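Humanoid Project Moves to Table Trials

The Ilstead Shared Workshop is pleased to report progress on the two-handed humanoid that members have been building since last August. Under the direction of Hertta Turunen, the group has completed the upper body and begun trials in picking up and placing small objects.

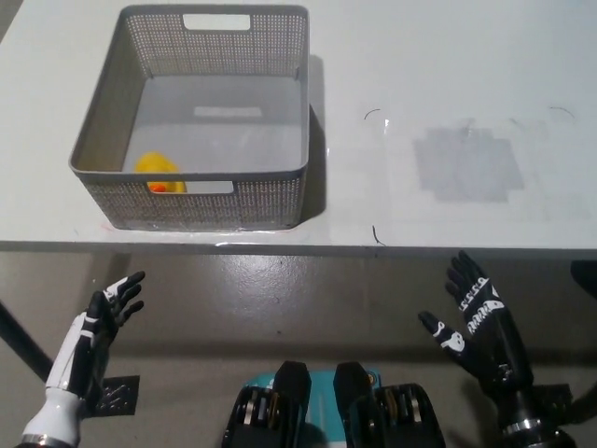 Both hands at the trial table, with the basket and rubber duck.

Kauko Vainio is responsible for the wrist joints and Aatos Ahonen for the control software. The motor budget stands at $612 -- slightly above plan. Members who wish to assist with wiring are asked to contact Ms. Turunen. Training on the workshop's soldering stations is required beforehand.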